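首页 > 社团资料 > 机械臂组 > 教程
用机械臂从台式机主板上取放处理器：新成员操作步骤

适用对象：刚加入机械臂组、已经完成安全培训、会用示教器手动移动机械臂的同学。没有单独拆过电脑的同学请先看《旧主机拆解入门》，再回来做这一篇。
整理：Beatriz Neves
校对：Zawadi Sang

一、任务说明

Wasen 社团每年参加 Wustia 校际拆装赛，其中有一个项目是处理器取放：机械臂把处理器从插座里取出，放到治具上的凹位里，再从治具上取回，对准插座放下，最后由队员检查并扣好压框。本篇只讲取放这一段。散热器要提前由人拆掉，导热硅脂也要由人擦干净，这两步不计入机械臂的动作。

练习用的是 LGA 插座的旧主板。这种插座的针脚在主板上，处理器底面是平的触点，所以最容易损坏的是插座。针脚弯一根，这块板可能就只能用来练别的项目了。社团的旧板数量有限，请按顺序做，不要跳步。

整套练习分两个阶段：先用低速走完整流程，再提速。没有通过低速考核的同学不进入第二阶段。

二、准备工作

1. 主机。侧板拆下，机箱平放，开口朝上。电源线必须拔掉。拔线之后按一次开机键，把残余电量放掉。主板上如果还有指示灯亮着，就等它灭了再动手；等了很久还不灭，检查是不是有别的线还接在主机上，例如显示器线或者带供电的 USB 设备。

2. 线缆。插座上方和夹爪下降的路线上不能有线。机箱里的电源线束用扎带收到硬盘架一侧。细线最容易漏掉，夹爪横移的时候会把它带起来。

3. 治具。放处理器的灰色治具是 3D 打印件，图纸在共享盘的 Lill 文件夹里。打印完要检查凹位的四个内角，有拉丝或者凸起的地方用小锉刀修平。拿一颗报废的处理器试放，应当能自己落到底，用手指轻推不晃。如果要用力才能按进去，说明尺寸偏小，重新打印，不要硬压。

4. 静电。所有碰处理器的人戴防静电手环，夹子夹在机箱裸露的金属上。夹爪也要接地，接线方法看工作台旁边的说明卡。

5. 程序。在控制电脑上打开 Zundis，这是社团自己写的示教软件。新建一个任务，命名格式为“姓名缩写_主板编号_次数”。不要在别人的任务上直接改。

6. 人员。每次练习由 2 人一组，一人操作，一人看急停。看急停的人手不离开按钮，也不负责记录。记录等机械臂停稳以后再写。

三、确定坐标和方向

治具和机箱的相对位置定下来以后，整个练习过程都不要再动。机箱的脚垫老化后会打滑，可以在工作台上加限位块。每次开始之前先走一遍“参考点检查”：让夹爪移动到治具的立柱上方，看指尖和柱顶的偏差。偏差大就重新标定，偏差小可以在 Zundis 里做平移补偿。

方向要格外注意。处理器的一角有三角标记，插座上也有对应的标记；处理器边缘还有两个缺口，和插座上的凸起对齐。示教之前先由人把处理器按正确方向放进治具，用铅笔在治具边上画一个小三角，后面所有人都按这个方向放。

有的同学会问能不能放进治具时转一个角度，取回时再转回来。程序上可以做到，但是每多一次旋转就多一份误差，练习阶段不要这样做。治具怎么摆，就以夹爪不需要转腕为准。如果主板型号换了，插座方向不一样，就转治具，转完重新标定。

四、取出处理器

1. 由人松开压杆，翻开压框，确认压框完全打开，不会自己弹回来。打开之后拍一张插座的近照存档，作为针脚状态的对照。

2. 把夹爪张开到略大于处理器的宽度，移动到插座正上方。这个点叫“接近点”，下降之前必须先到这里停一下。

3. 用低速垂直下降。下降时只动 Z 轴，不要同时调整水平位置。指尖应当停在处理器侧边的高度，不能碰到插座的塑料边框。

4. 慢慢合拢。夹持力从最小档开始试，能夹住就不再加。处理器的基板不厚，夹力太大会顶弯，松开的时候还会弹一下。

5. 先抬一小段，停住，从侧面看处理器是不是整片离开插座。如果一边已经起来、另一边还贴着，就原路放回去，张开夹爪，重新对中。
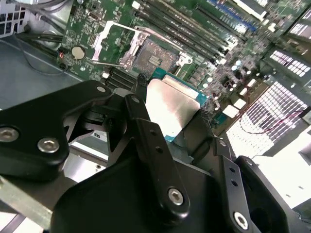

6. 确认没有问题再继续抬到安全高度。安全高度要高过机箱外沿，横移的时候不能为了省时间抄近路从机箱里面斜着走。压框翻开以后是立着的，横移路线也要避开它。

7. 抬升和横移分成两段路径写，不要合并成一条圆弧。圆弧看起来流畅，但是中途出问题时很难判断夹爪离主板还有多远。

如果处理器在夹爪里是斜的，先看倾斜程度。轻微倾斜可以在治具上方修正，办法见第五节。倾斜明显的，放到防静电垫上，由人摆正以后重来，这一次记为失败。

五、放入治具

1. 移动到凹位正上方，停住。

2. 低速下降到凹位开口处。这时处理器底面应当刚好和凹位上沿平齐。从两个方向看：一个人站在工作台正面，一个人站在侧面。两个方向都对齐了再往下走。

3. 如果处理器有轻微倾斜，让低的一边先接触凹位底面，再把夹爪松开一点点，处理器会自己落平。松的幅度用 Zundis 里的“微动”键，一次一格，不要直接点“全开”。

4. 完全落平以后再全开夹爪，垂直抬起。抬起时看处理器有没有被指尖带起来。指尖上粘了硅脂就会出现这种情况，停下来用无水酒精擦指尖，等酒精挥发完再继续。

5. 抬到安全高度，保存这一段路径。路径点的名称写清楚，例如“治具_上方”“治具_放下”，不要用软件默认的数字编号。

6. 趁处理器在治具里，检查一次空插座。用手电从侧面打光，针脚反光应当整齐，有一处颜色或者方向和周围不同，就和第四节存档的近照对比。检查时不要用手指或者棉签去碰。

7. 检查完，把夹爪停在治具上方待命，再开始写取回的路径。
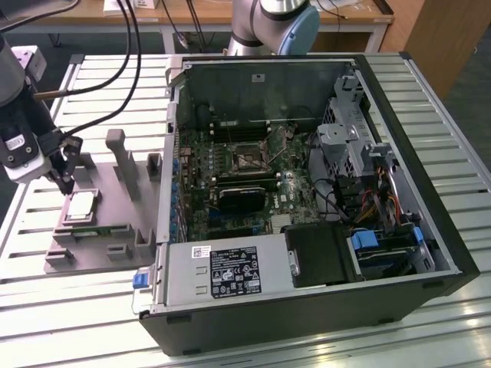 六、从治具取回并放入插座

取回的路径不要简单地把前面的路径倒放。倒放时夹爪的起始开度和夹持位置都和取出时不一样，放进插座的位置容易偏。请重新示教一遍。

1. 夹取点选在处理器两条侧边的中间，避开缺口。夹到缺口附近，处理器会往一边转。

2. 抬起以后停两秒，看处理器有没有慢慢往下滑。有滑动就放回治具，夹持力加一档再试。

3. 移动到插座上方的接近点。核对三角标记的方向，由看急停的同学口头确认一次。操作的人自己看过也要再确认，这条是 Zawadi 定的规矩，上一届有一块板就是方向放反报废的。

4. 垂直下降，速度调到最低档。到缺口和凸起快要接触的高度时停一下，从侧面看处理器和插座是否平行。

5. 继续下降到接触。接触以后不要再往下压，处理器靠自重就能落到位。Zundis 里的接触阈值不要自己改大。

6. 松开夹爪，先松一格，确认处理器没有移动，再全开，垂直抬起。

7. 夹爪退到机箱外面，机械臂进入暂停状态，由人检查。处理器四边应当和插座边框一样高，轻轻碰一下边缘不会翘。确认以后由人扣下压框，压好压杆。压杆本来就有阻力，但如果阻力明显比平时大，立刻松开，多半是没有放平。

七、考核标准

低速阶段要连续完成 2 次完整循环，中间不能有人碰处理器，不能触发急停，插座检查没有异常。提速阶段从 80 的速度值开始，这个数值填在 Zundis 的“全局速度”一栏里，只影响横移和抬升，接近点以下的路径仍然用低速。

每次练习之后填写记录表，表在 528 教室门后的文件夹里。要填的内容有任务名、夹持力档位、是否补偿、失败发生在哪一步。失败原因写具体，“没夹好”这种写法会被退回来重填。

八、常见问题

夹爪合拢时处理器往一边跑
两根指尖没有同时接触。先检查接近点是否居中，再检查指尖螺丝有没有松。螺丝松了自己不要拧，告诉 Beatriz，她那里有扭力起子，拧完要重新标定。

参考点检查每次都偏，而且方向一样
多半是机箱或者治具被人动过。先看限位块，再看治具底下有没有垫到线或者碎屑。都没有问题再重新标定。 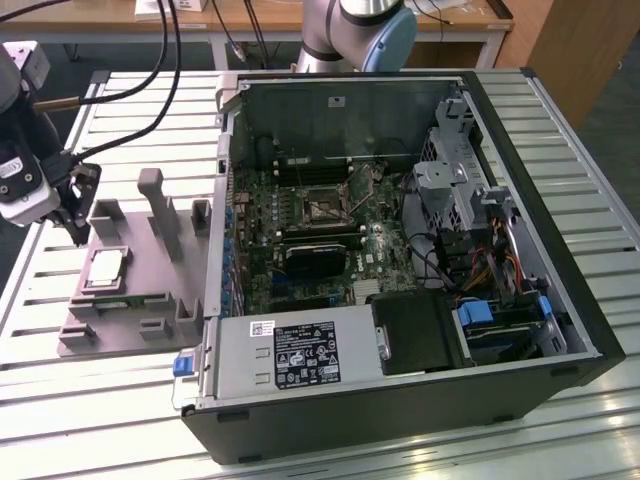
练习工位：左侧为治具和夹爪，治具凹位里是取下的处理器，主板插座空置。

处理器放进凹位以后有一个角翘着
把处理器取出来，看凹位里有没有打印残渣。用气吹吹干净，不要用嘴吹。

下降过程中夹爪碰到内存插槽
张开的幅度太大，或者夹爪的朝向不合适。先把开度减小，还是会碰到的话，把夹爪整体转一个方向，治具也要跟着转，然后从第三节重新开始。

软件提示“路径点过近”
两个路径点之间的距离太短，一般是微动以后重复保存了。删掉前一个，保留后一个。

练习到一半要离开
把处理器放回治具，夹爪退到安全高度，在控制电脑上锁定任务。不要让夹爪夹着处理器停在半空，也不要把处理器单独放在工作台上。

九、收尾

处理器放回带编号的盒子，触点面不要朝下。空插座盖上塑料保护盖，保护盖在各块主板对应的袋子里，型号不通用。机械臂回到停放位置，关闭控制柜电源，急停按钮保持按下。治具留在原位，下一组还要用。

对步骤有修改意见的，写在记录表背面，每年 5 月统一更新一次教程。

相关资料：
旧主机拆解入门
Zundis 安装与标定
Wustia 校际拆装赛规则摘要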